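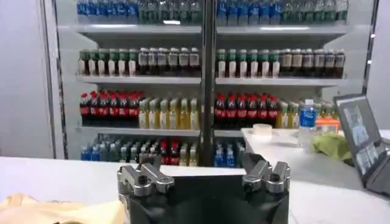

Could the cold drinks please be somewhere people can see them without asking, one of the evening learners wrote on our comment sheet last spring, and could there be tea as well as cola. We have kept that sheet pinned up in the office ever since, and it seemed the right place to begin this report, because so much of what your grant has paid for over the past months comes back to those two requests.

Bosbridge Learning House
Refreshment Corner: progress report to the Linum Fund
Period covered: spring to the end of September

First of all, thank you. We know that a drinks cooler isn't the most glamorous thing a fund can be asked to support, and we were more than a little nervous sending in the application next to all those requests for roofs and minibuses. You took it seriously, you asked good questions, and your patience when the delivery slipped (twice!) was a real kindness to us.

Where the money has gone

The grant was $4,000. Of this, $2,596 went on the cooler itself, including delivery from the Gindham depot and having the old one taken away. It is a tall one with two glass doors and white shelves, and it makes our old waist-high fridge with the solid door look like something from another age. A further $700 went on the first stock of drinks. That leaves $704, which we are holding for the electrical work described further down, and we would like your agreement to carry it into the next period.

How the shelves are arranged

We spent far longer on this than anyone would believe. The first plan was to give each drink a shelf of its own, top to bottom, and it looked very handsome, but people opening the right-hand door were forever reaching across to the left for something. The layout we have settled on repeats itself. The green-capped bottles and the dark brown ones share a shelf, and both kinds appear behind each door. The red-capped cola and the pale yellow drink share the shelf beneath in the same way. Water goes up high, with more of it down low in among a mixture of other bottles, so that the younger visitors can get at it too.

We face the labels forward each afternoon before the doors open at four. It takes a few minutes and it has become rather a pleasant job, with the radio on. The caps turn out to be a great help to our learners who are still new to reading English, who will happily tell each other to get a red one or a green one.

How much it is used

We sold 1,357 bottles in the period, counted from the restocking sheets. Cola is still ahead of everything else, as we all expected, but water has done better than we dared to hope, and the summer classes emptied those shelves more than once. The prices are the ones we gave you in the application and we haven't raised them.

Things that haven't gone so well

The light inside the doors was a good deal brighter than we had pictured, and it bounced off the shelf fronts into the eyes of anyone sitting opposite. We moved two chairs and have had no grumbles since. Restocking has also been untidy. Our supplier, Stankevičius Wholesale, delivers in the morning when the kitchen is at its busiest, and cases sat in the hallway for hours. They have kindly offered an early afternoon slot and we are trying it out now.

The socket is the larger matter. The cooler is sharing one with the kettle, and on two evenings the breaker tripped. The bottles stayed cold enough both times, but we would all sleep better with a separate line, and that is what the remaining $704 is meant for. One quote has come in and we are waiting for a second.

What comes next

Once the wiring is finished we want to clear one shelf for the winter and try smaller bottles for the children's reading hour. We would also like to put a fresh comment sheet beside the cooler, and we'll send you a copy of whatever gets written on it along with the receipts. If you are ever passing, please come in after four and have a drink with us.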